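Home | Topics | Methods | Glossary | Index

Demonstration gathering (robot learning)
By Leonie Costigan. Last revised September

Demonstration gathering is the practice of recording a robot while it carries out a task under human control, so that the recordings can be used to train a control policy. Each recording is called an episode. An episode normally holds the joint positions of every arm, the commands sent to the grippers, and video from one or more cameras, all stored against a common clock. The policy is trained to predict the next commands from the recent video and joint readings.

The method is used mostly for tasks that are hard to write down as fixed motions. Handling light tableware is a common case. Paper plates slide and bend under small forces, and stacked bowls hide their own edges, so a scripted grasp tends to fail when the starting layout changes.

Work cell

A typical cell has two arms fixed to opposite sides of a table, with their working ranges overlapping near the middle. The work surface is covered with a plain mat, which limits glare and gives the video an even background. Objects are chosen in a few strong colors.
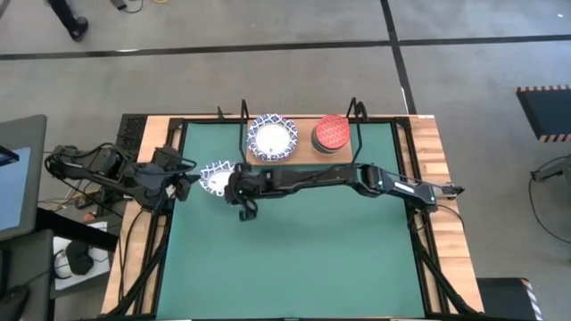
Two-arm cell with the grippers on either side of a small patterned plate; a larger plate and red bowls are on the board.

The Tarerau set, compiled by Lâm Giáp and Pramila Sisodia, is built on a cell of this type. It contains 3823 episodes of table clearing and stacking, against a planned 4000. The shortfall came from episodes removed during review, chiefly for dropped video or a clock mismatch between the arms.

Episode structure

Episodes in the Tarerau set are limited to 30 seconds. The operator starts recording before the first arm motion and stops once both grippers are open and clear of the objects. Episodes that run over the limit are kept in a separate folder and are not used for training. Failed grasps followed by a successful second attempt are retained – they supply examples of recovery, which a policy trained only on clean runs lacks.

Variation

Layouts are changed between episodes. The Tarerau protocol lists 16 starting layouts, differing in the number of plates, their positions on the mat, and whether the bowls begin on the board or off it. Lighting and camera mounts are left alone within a session.

Some layouts keep one arm holding a stack while the other works over the plates. These are slower to record, and operators need practice before the two motions overlap in time.
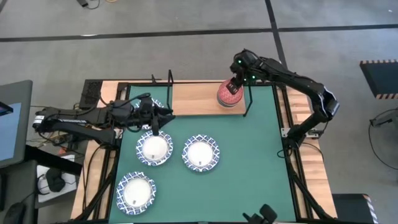 Labeling and review

Each episode receives a one-line task label and a result code. Labels are written by the operator and checked by a second person. Umesh Lodhi's review notes for the set recommend short labels with a fixed verb list ("lift," "place," "stack," "slide"), as free wording produced several names for the same action.

Limits

Policies trained on a single cell often perform poorly on another, even when the arms are of the same model. Small shifts in camera angle are a frequent cause. Mixing data from several cells reduces the effect but makes clock and calibration errors harder to trace.

See also: Teleoperation; Imitation learning; Camera calibration; Girker format

Contact the editors | Copyright Darnura Reference | Back to top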